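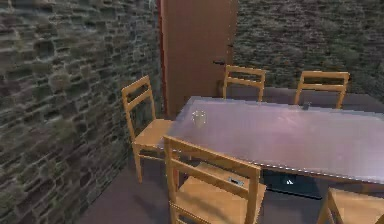
Demo room, door closed, glass on the table.

Ticket 1433 - Sarnstead open day, Flusik demo
Opened 2024-12-11. Priority: whoever is shouting.

Planner stalls for 30 seconds on "fetch the glass", then says goodbye to the visitors.

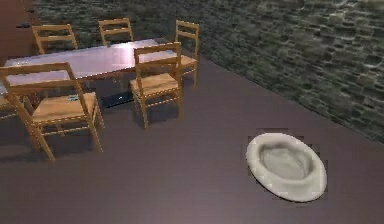 The Druvbridge build still loads the old floor map. I re-exported it and added the white oval thing on the floor as an obstacle - the map had it down as open floor. Stall gone in 2 runs. The goodbye is bug 538, still open.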